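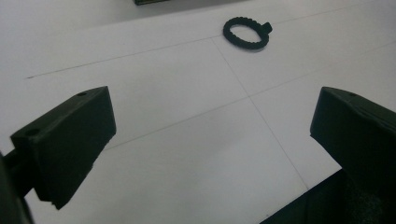 Last changed: May, 4:16 p.m.

Home | Talks | Notes | Reading list | Contact

Speaker notes: Keeping a sourdough starter through a busy life

Good afternoon, everybody, and thank you for coming in when it's so nice outside. (Wait for the back row to settle. Check the microphone.) I'm Seul-gi Bae, and I've been baking bread at home in Grovstead for 18 years, which is long enough to have made every mistake I'm going to talk about, and a couple of them twice!

Start with the story of the first jar. My neighbor Doğukan Toprak handed it to me over the fence the summer I moved in, with a rubber band around the middle and a piece of tape that said "feed me." I fed it for a week, went to visit my sister, and came home to a gray puddle on top and a smell like nail polish. I cried a little and threw it out. Doğukan laughed when I told him, and then gave me another one.

Pause here. Ask who has thrown out a starter. Hands usually go up slowly.

The gray puddle is only liquid that separates when the starter is hungry. Pour it off or stir it back in, feed the jar, and give it a day or two. Pink or orange streaks are different, and so is fuzzy mold. Those go in the trash, jar and all if you can't scald it. Please say this part twice, people always ask again at the end.

Feeding. I keep a small starter, much smaller than the books told me to. A big spoonful of the old, then equal weights of flour and water. When I was feeding 200 grams at a time I was going through a bag of flour before I'd baked a single loaf, and my husband started making remarks about the pantry. For baking day I build it up the night before and use it when it's puffy and domed on top.

About the flour: I use the Cindwood whole wheat for the starter and plain bread flour for the loaf. If your store doesn't have it, any whole wheat will do, and rye is lovely too. Don't get stuck on this slide, last time I went off on rye and we lost the whole question period.

The refrigerator. Feed it, let it sit out an hour, lid on loosely, and put it at the back of the shelf. Mine goes two weeks without complaint. Before a longer trip I smear some on parchment, let it dry till it cracks, and crumble it into an envelope. I've mailed those envelopes to cousins in three states.

(If there's time: the Değirmenci loaf. 16 hours in the fridge after shaping, sesame on the outside, hot pot with the lid on for the first half. Mention that the crust softens by the next morning and it makes wonderful toast.)

Pass the tasting plates now, starting from the left side. Butter is in the blue cooler. Ask about allergies BEFORE the plates go around, the sesame one especially.

Questions. Somebody will ask about tap water. Mine is fine straight from the faucet. If yours smells strongly of chlorine, try filtered water and see if the jar perks up.

Jars to take home are on the table by the door. One per household, please, and bring the lids back next time if you think of it.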